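特罗梅奥议定书

特罗梅奥议定书（也叫特罗梅奥通航安排，老水手嘴里就一个词：“那张纸”）是祖斯特贝格和阿拉德两边签的一份海上通航文件，管的是特罗梅奥水道在停火期间谁能走、怎么走、走之前要跟谁打招呼。这个条目我断断续续写了很久，中间推倒过一次，所以有的段落细得啰嗦，有的段落只有几句话，各位多包涵。我对水道北口那一段比较熟，南口的材料看得少，欢迎补。

名称

先说名字，免得后面绕晕。正式文本的标题特别长，叫《关于特罗梅奥水道内商船通行及相关通报事项的议定书》，我每次打全都要看一眼原文。祖斯特贝格方面的公文里喜欢简称“通航议定书”，阿拉德方面坚持叫“通报议定书”，两个词差得不多，吵起来可真能吵。祖斯特贝格觉得重点是船能走，阿拉德觉得重点是走之前得通报，没通报就别谈走。最后印出来的标题把“通行”和“通报”都放了进去，谁也没少。

有些旧文章把它跟更早的“博塔换文”混为一谈，这个错误我见过好多回了。博塔换文只是两封信，谈的是遇难船员的送还，跟货船没有关系。不过换文里用过的联络办法后来被议定书整套搬了过去，要说它是议定书的前身，我觉得也说得通。

水道的情况

特罗梅奥水道夹在祖斯特贝格本土和阿拉德外岛之间，北口宽，南口窄，中间有一个弯，当地人管它叫“肘子”。肘子这一段水流横着来，大船得提前摆好船头，临时再转就晚了。平时这里走的大多是运粮的、运水泥的和一些跑短途的杂货船，夏天渔船特别多，夜里一片灯，引水员看了都头疼。

博塔港在北口内侧，是水道沿线唯一能让大一点的货船靠泊的港口。港口归祖斯特贝格管，可是码头工人里有不少人家住在对岸，打仗之前每天坐船上下班。我提这个，是因为后来谈判里一条很不起眼的附注就跟他们有关，下面会写到。

水道为什么要紧？看一眼海图就明白了。不走这里就得绕外岛，外岛外侧风浪大，冬天浪更大，小船根本不敢去，大船要多烧油，保险费也跟着涨。阿拉德外岛自己不产粮，全靠船运，水道一停，岛上的面粉价钱当月就变。

起因

停火之前，双方都在水道里布过雷。布了多少，各说各的，我不打算在这里引任何一边的数字，因为两边后来都改过口。能确定的是，停火生效之后，雷还在水里，雷图没有交换，而等着进博塔港的船已经在北口外面排起来了。

那年冬天有一艘运面粉的船在北口外等了很久，船上的淡水用得差不多了，船长在公用频道里反复喊话，两边岸台都听得见，两边都没有回。这件事后来在两岸的报纸上登了很多天，措辞差别非常大，但读者的反应倒是差不多：都很生气。到了二月，双方同意派人见面，见面地点在博塔港外锚泊的一艘中立国客轮上，因为谁也不肯先上对方的岸。

谈判

谈判分6轮，前面几轮谈得非常慢。我把能找到的会议记录都读了（读得我腰疼），第一轮大半时间都花在座次和旗子上，后来干脆都不摆旗子，桌上只放水杯和海图。第二轮开始谈正事，卡在雷图上面：祖斯特贝格要求先交图再谈通航，阿拉德要求先通航再交图。

打破僵局的办法挺朴素的。双方各派一名海图员，坐在同一间舱房里，在同一张空白海图上画出一条“可走的线”，只画线，不画雷。这样一来，谁都没有交出雷图，而船知道该往哪儿开。我非常喜欢这个细节！这条线后来就成了议定书的附图，原件纸边都磨毛了，复印件在两边的海事档案里各存一份。

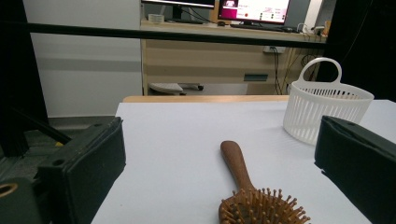

线画好之后，谈判一下子快了许多，剩下的主要是通报程序和检查权。通报程序好办，照搬博塔换文里的那一套联络频率和格式就行；检查权就难了，双方都想上船看货，又都不想让对方上船看自己的货。折中的结果是只在博塔港外锚地检查，检查组两边都派人，同上同下，单独一方不得留在船上。有一回阿拉德的检查员晕船，下不了舷梯，祖斯特贝格那边的人也就跟着在甲板上陪坐到天黑，这一段是正式记在航行日志里的。

前面说过的那条附注也是在这个阶段塞进去的。附注规定，住在对岸的博塔港工人可以搭乘指定的交通艇往返，不按商船办理通报。草案里原本没有它，是码头工人自己写信写来的，两边代表都收到了一大摞。

主要内容

正文不长，分5章，我按自己的理解讲一讲，要引用的话请务必去查原文。

第一章是范围，说明哪些船算商船。这里头最麻烦的是渔船，因为渔船不固定走那条线，跟着鱼走。文本最后的处理是渔船不适用议定书，但不得在线上下网。渔民对此很不满意，我能理解，线经过的那一片恰好是鱼最多的地方。

第二章是通报。进水道之前，船长要把船名、货种、吃水和预计到达时间报给两岸岸台，两边都回了话才能进。回话必须用明语，而且用词是固定的，只有“收到，可进”和“收到，等候”两种。没有“拒绝”这个词，这一点经常有人问。按照文本的逻辑，商船总归是要让进的，差别只在什么时候进。当然，等候等得太久跟拒绝也没什么两样，后面的争议很多就出在这里。

第三章是航行。规定单向编队，白天走，能见度不好就不走。两船之间的间距是1000米，过肘子的时候前船没有完全转出来，后船不得进弯。引水员由博塔港派，到南口下船，再搭反方向的船回来。护航舰艇可以有，但要待在线外面，炮口朝船艏船艉方向固定，不得转动。

第四章是检查，上面已经讲过了。补充一点，检查的对象只限于货舱和甲板货，船员舱室不在内，船员私人物品也不在内。早期有过检查员翻船员箱子的投诉，后来双方补了一份说明，把这条写得更死。

第五章是杂项，包括期限、续签和文本语言。议定书有两种语言的文本，同等作准，碰到意思对不上的地方以附图为准。拿一张图来裁决文字，我在别的文件里还没见过，有见过的朋友请告诉我出处，我加进脚注。

实施

头一支编队进水道的时候，两岸山坡上站满了人。领头的是一艘很旧的散货船，装的是小麦，吃水很深，过肘子的时候慢得让人着急。岸台的通话录音留下来了，我听过一遍，全程都是固定用语，干巴巴的，直到最后一艘船从南口出去，阿拉德岸台的值班员才多说了一句“慢走”。祖斯特贝格岸台停了一下，跟着也说了一句。严格讲这是违反第二章的，不过没有人追究。

之后编队慢慢变成日常。博塔港重新忙起来，外岛的面粉价钱也落回去了。保险公司一开始不肯降费率，坚持把整条水道算作战区，过了很久才把附图上的那条线单独划出来。船东们对这件事记得特别牢，比签字仪式记得还牢，毕竟是真金白银。

交通艇的班次也恢复了。最初只有早晚各一班，挤得厉害，后来加了中午的。我家里有长辈坐过这个艇，说冬天甲板上冷得站不住人，大家全挤在机舱口取暖，两岸的人用两种口音聊同一件事，主要是聊工钱。

扫雷是另外一份文件管的，不在本条目范围内。只提一句：线内的水域先扫，线外的拖了很久，有的角落到现在海图上还印着警告字样。

争议

最大的争议就是“等候”。祖斯特贝格方面统计过阿拉德岸台的回话时间，指责对方故意拖延运往博塔港的货；阿拉德方面反过来拿出另一份统计，说拖得更久的是祖斯特贝格。两份统计的起算点不一样，一份从第一次呼叫算起，一份从岸台应答算起，放在一起比没什么意义，可两边的报纸还是比了好多年。

第二个争议跟吨位有关。正文里没有写船的大小上限，附图的图注里却有一行小字，说总吨超过2000的船过肘子要加拖轮。阿拉德认为图注属于附图，附图优先于正文，所以有效；祖斯特贝格认为图注只是海图员的提醒。拖轮全在博塔港，费用由船东出，收费的是祖斯特贝格的公司，结果主张要加拖轮的一方一分钱也赚不到，反对加的一方反而有钱收。我头一次读到这里还以为自己看反了，回去核对了两遍，没有反。

还有一个小一点的争议是渔网。编队的螺旋桨绞过好几次网，渔民要求赔，船东说你们本来就不该在线上下网，渔民说网是漂过来的。这类案子大部分在博塔港的小法庭里私下和解，判例几乎没有，想研究的人得去翻港务处的收据。

修订与现状

议定书续签过几次，文字改动都不大，主要是通讯设备换代，频率和格式跟着更新。改动最多的一次是2021年6月8日，星期二，双方以换函方式取消了明语回话的固定用词，改成电子通报加语音确认，渔船也第一次被纳入通报，不过只在穿越航线的时候才需要。老引水员对取消固定用语意见很大，理由是年轻值班员话太多，占频道。

能见度不好就停航的规定还留着。有人提议过放宽，说现在的船都有雷达，雾里也能走，两边的港务部门都没答应，肘子那里的横流跟雾凑在一起确实吓人，我坐船过的时候碰到过薄雾，引水员一路上一句闲话都不讲。

护航舰艇现在基本看不到了，条文没有删，一直在那里。山坡上早年的观察哨有一座改成了候船亭，就在交通艇码头上面，台阶很陡，雨天小心。

影响

后来别处谈水道通航，常有人提特罗梅奥的“画线”办法，意思是先在图上画出能走的路，把不能走的原因放到一边。这么个概括有点太省事了，我个人觉得那条线能画成，跟两位海图员战前读过同一所航海学校有很大关系，他们用的符号、习惯的比例尺都一样，连画浅滩的笔法都像。换两个人来，光统一图例就得吵上几天。

在本地，议定书留下的痕迹多半在说话习惯里。博塔港一带的人约饭，对方如果说“收到，等候”，那就是今天大概吃不上了。对岸也这么说，发音稍微不同。

参见

博塔换文
特罗梅奥水道
祖斯特贝格岸台
阿拉德外岛粮食运输
博塔港交通艇

编写说明

谈判一节依据双方公开的会议记录，录音内容是我自己听写的，个别地方杂音大，可能有误。拖轮收费的沿革还缺早期的材料，手上有旧收费单的朋友可以在讨论页留言，照片拍清楚一点，右下角的章要拍进去。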